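Setbridge Pinto Arm Kit – User Manual
Section 4: Teaching the first pick task

Before you start, fix the arm to the table with the two clamps and run the joint check from Section 3. The arm must be in the rest position and the speed switch must be on LOW.

1. Place the cup rack within reach of the arm. The practice task in this section uses plastic cups standing upside down on the pegs.
2. Leave at least one peg free. The arm will need it in step 7.
3. Open the Clenuvby program and choose New Task, then Pick and Place.
4. Press Wrist View. Move the arm by hand until the cup you want and one free peg are both in the picture.
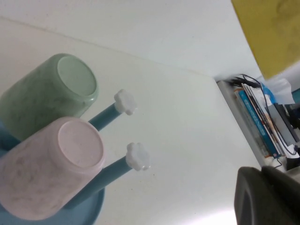
5. Press Save Start Pose. The lamp on the base blinks 2 times.
6. Guide the gripper to the cup, close it with the side button and lift straight up until the cup is clear of its peg.
7. Bring the cup over the free peg, lower it slowly and open the gripper.
8. Press End. Repeat steps 5 to 8 until the counter shows 29.

Note: The memory holds 2,000 recordings. Old ones are not deleted automatically – please export them first.

Caution: Keep fingers away from the gripper during playback. Do not use glass cups.

If the cup slips, lower the grip force by one level and record again. Too much force bends thin plastic.

Text: Meenakshi Nambiar, Setbridge, Orthorpe. Revised 20 October 2020.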